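Kitchen Counter Tips from a Robot Study

Posted 2026-09-30 by Mitali Roy

Most tips on this page come from readers. These ones come from my work. In our group in Porkton we study how a robot arm learns small kitchen jobs from a person who guides it, and the method has a side effect: you learn very much about your own counter. The arm is slow and has no habits, so every bad place for a jar or a towel becomes visible in the results.

How we test

We keep one counter with ordinary things on it and we change only one matter at a time: where the board lies, what stands behind it, how much free space is left in front. For each arrangement the arm tries the same task again, and we write down if it finished, if it touched something, and where it stopped. In June we closed the first round with 750 tries. I don't want to sell this as big science, but the pattern was clear enough that I changed my kitchen at home.

1. Give the cutting board its own place

The board was the best landmark we had. When it stayed in the same position, the arm made far fewer wrong approaches, and when we turned it even a little, the errors came back. At home I now put mine always in the same place, between the toaster oven and the paper towels, and I reach for it without looking.
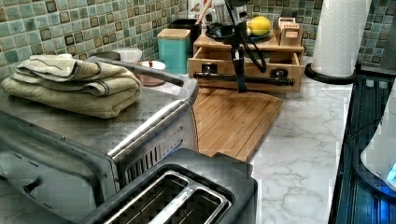 Niall Drummond wrote to ask if the board position really matters for people too, or only for a machine which cannot guess. In his kitchen the board goes wherever there is room, and dinner arrives anyway.

It is a fair question, and our numbers cannot answer it. We tested only the arm. What I can say is that my own cooking became calmer – but I am one person and I wanted it to work.

2. Put round fruit on something with an edge

A lemon directly on a smooth counter was our worst object. The fingers come a bit from the side, the lemon rolls, and the try is lost. A small dish solved most of it. A flat plate also helped, less than the dish.

3. Tall things to the back, low things to the front

Collisions happened mostly on the way to the object and seldom at the object. So we moved canisters to the wall and left the front for boards, trays and plates. Also keep cords to one side, where your hand does not cross them.

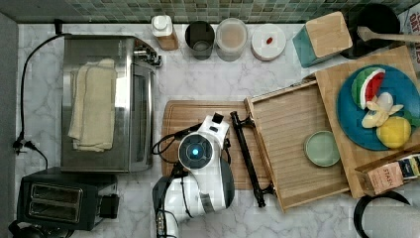 4. Write down what you changed

This is the part of the method that I recommend the most. Change one thing, keep it for 17 days, then decide. If you move the toaster, the spices and the knives in one evening, you will never know which of them helped. I keep a paper list inside the cupboard door, with the old place and the new place of each item.

The next round will be on drawers, and I will add the tips to this page when the tries are finished.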